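Ticket 803: Label printer drops off the network every afternoon
Product: Olter label printer, desktop model
Status: Waiting on customer

Opening message

Hi all! I'm hoping somebody at Plorkmont support can help me, because I've been fighting this printer for most of March and I'm losing. We run an Olter on the office Wi-Fi, and sometime after 2 p.m. it just vanishes. The light stays green, the little screen says Ready, and the computer swears there's no such printer. If I pull the plug and count to ten it comes back (until the next afternoon, when we do it all over again). Yesterday it left me with 33 shipping labels stuck in the queue, and then it spat out every one of them twice when it woke up. Fun!
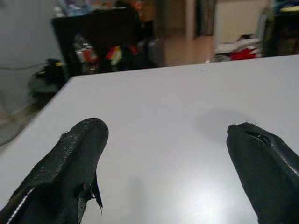
What I've tried so far

1. New driver from the Plorkmont download page. Took forever, changed nothing.
2. Swapped the power brick with the one from our other Olter. Same thing.
3. Turned off sleep mode in the printer menu. It lasted until almost 4 p.m. that day and I got very excited, but no.
4. Moved the printer closer to the router, which is a Reuter box the building put in. Signal went from two bars to full and it still dropped.
5. Printed the network page before and after a drop. Before, the address ends in 126. After the restart it ends in something else, and the computer is still looking for 126. That smells like a clue to me, but I don't know what to do with it.

I also ran a roll of the Zivwood labels through it in case the paper sensor was freezing things up. They print great, by the way, nice and dark. Still dropped.
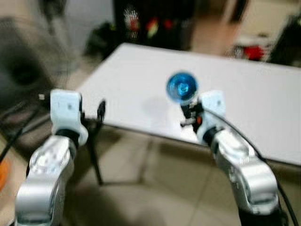 Plorkmont Support: Your step 5 is the useful one. The router is handing the printer a new address when the old lease runs out. Please reserve 126 for it in the router settings, delete the printer from the computer, add it again by address, and leave it running for 3 days before you write back.

Okay, will do! I have to get the router password from the building office first, so give me until tomorrow morning. Should I turn sleep mode back on while I'm at it, or leave it off for the test?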